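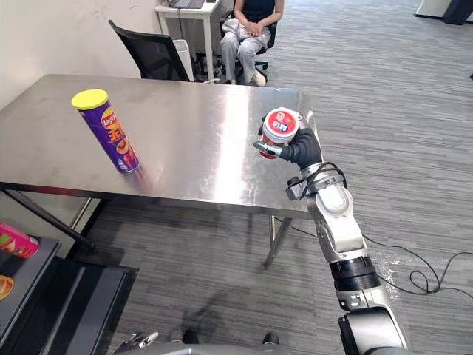

Fig. 1. Chip canister with a plastic lid, standing upright on a steel table.

Everyday Packaging, Unit 4: The Cylinder
Notes by Veerle Nijs

Last week we did boxes, and boxes are wonderful, but I have been waiting all term to get to this one. Go and open your kitchen cabinet before you read any further. Soup, oats, baking powder, tennis balls if you keep your cabinets the way I do – round containers are everywhere, and each of them gives up shelf space to be round. So what does the maker get back?

4.1 How much wall for how much inside

For a given height, a circle encloses more floor area than any other outline of the same length. That means a straight cylinder needs less side wall than a square box of the same height and volume. Please do try this with paper, it takes a minute and it is great fun! Take a sheet of A4 (210 by 297 millimeters) and roll it the long way into a tall tube, edges just meeting. Tape it. Roll a second sheet the other way into a short, wide tube. Stand the tall one inside the short one, fill the tall one with dry rice, then lift it out.

The short tube isn't full. Same paper, same wall area, and yet it holds more. If you work it out with V = πr²h you will find that the two volumes are in the same ratio as the two sides of the sheet. Bring your working on Friday.

Notice that we ignored the ends. Add a top and a bottom and the answer changes. For a closed can with walls and ends of equal thickness, the least material for a given volume comes when the height equals the diameter. Hardly any can on the shelf looks like that, and Section 4.3 goes into why.

4.2 Strength

Press down on an empty paper tube with your palm. It takes a surprising load, because there are no flat panels to bow outward and no corners where the load piles up. Now lay it down and press on the side. Much easier to squash, isn't it? A thin cylinder is strong along its axis and weak across it, and the ends do a lot of the work of keeping it round.
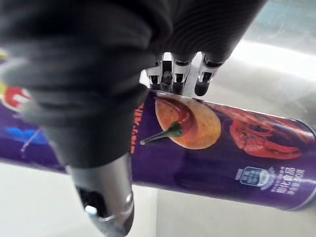

Fig. 2. Snack can on its side, gripped from above.

Tetteh Eshun's drop-test figures for the Kekix oatmeal tube are worth having in your notes. In a run of 2364 filled tubes, 17 came back dented badly enough to reject, and 9 of those had been hit at the middle of the wall, as far as they could be from either end. The remainder were damaged at the rim. I love this data set and we will come back to it in Unit 7.

4.3 Why real cans are tall

Some things to argue over in your groups:

The contents. Stacked food wants a tube that fits the stack.
The hand. A wide can is hard to pick up with one hand, especially for children and older people.
The front. A taller can shows more label to someone walking past.
The seam. Joining the ends costs money, and a narrower can has a shorter seam.

Compare the Povel cocoa tin (squat, very nearly the ideal shape) with the Alow rice tube. They sell to different people and sit on different shelves.

4.4 Reading and homework

Van Dijk, chapter on round containers, skipping the part on welding unless you are curious – and I hope you are. Then measure three cylinders at home, height and diameter, and mark them on the wall chart outside the classroom. Empty ones are welcome in class too, rinsed please.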